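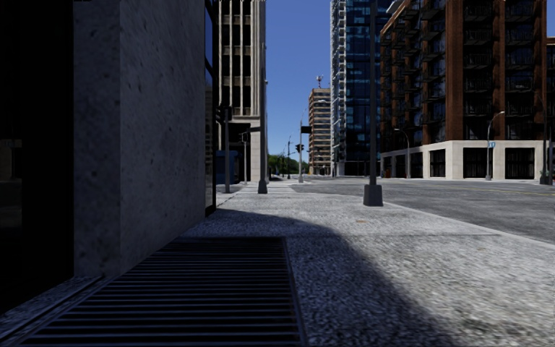
4.2 Getting the sidewalk robot through the simulated block

I should admit up front that our club picked the delivery task since it sounded easy – drive along a sidewalk, don't hit stuff, stop at the corner. We call the robot Zultia, and for most of the school year it only ever lived in a simulator. The city block in Figure 3 is where we spent our evenings, and I still have feelings about that big metal grate by the concrete pillar. It sits in the shade, the pavement next to it is bright, and our first path planner treated the edge of the shadow like the edge of a cliff! Zultia would roll up to the dark part, stop, think about it, back up a little, and try again until the timer ran out.

Figure 3. Simulated street block used for the sidewalk task, with the building front on the left and the road on the right.

Search this site Go

Gumaro Trujillo, who was our captain and wrote most of the vision code, wanted to fix this by teaching the classifier more kinds of ground. I wanted to throw out color completely and trust the depth readings. We argued for a while (nicely, mostly) and ended up doing a bit of both. The classifier got 736 hand-labeled patches of ground, split between sunny and shaded ones, and the planner got a rule that a dark patch only counts as a hole if the depth reading agrees. The labeling was dull work and we ate a lot of pretzels.

We then ran the same stretch 25 times with each version of the code. The old version finished 2 of those runs. The new one finished all but 9, so 16, and I jumped out of my chair when the last one came in. The runs that still failed had a different problem: poles. Street light poles are tall and skinny, and ours have wide square bases, so the robot would plan its path around the skinny part and then clip the base with a front wheel. Making the safety margin bigger helped near the curb but left it stuck whenever there was a pole close to the building too. We never found one margin that worked everywhere, and I'd love to hear from another team that has.

One more thing about shadows. In January we changed the sun angle between runs, mostly out of curiosity, and the old code did better with the sun high up and much worse with it low. The new code hardly cared. We only tried this on the one block, so please don't read too much into it. Our other map, Lestance, has narrower sidewalks and hardly any direct sun, and I'll get to that in section 4.3, along with the curb ramp we had to rebuild from scratch – twice.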